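Notas para a fala: "As máquinas já arrumam a casa?"
Duração prevista: 13 minutos

Abrir com a pergunta que mais recebemos na Trekix: quando é que um robô vai arrumar o quarto das crianças? Responder logo que ainda falta. Depois explicar o que já se consegue fazer.

Começar pela caixa de objetos misturados. Esvaziar uma caixa parece tarefa simples. Uma meia não tem forma fixa, um copo de plástico rola, talheres encostados à parede deixam pouco espaço para os dedos da garra.
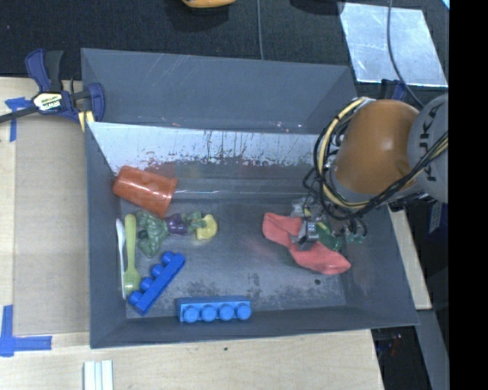 Passar aos números do ensaio de Sistusthorpe: 589 tentativas de pegar um objeto, mais de 60 por cento concluídas sem ajuda. Blocos rígidos correram melhor. Tecido correu pior. Dizer isto devagar, costuma haver perguntas.

Comparar com a oficina. Na Suklow, o sistema Marti separa peças iguais o turno inteiro e quase não para. As peças chegam sempre na mesma posição. Em casa nada chega na mesma posição.

Custo: uma pessoa esvazia a caixa de teste em 13 segundos, a máquina leva 68. Não esconder este valor.

Fechar com o plano até fevereiro: repetir o ensaio só com roupa pequena. Deixar tempo para perguntas.

Este site utiliza cookies para melhorar a sua experiência. Aceitar | Gerir preferências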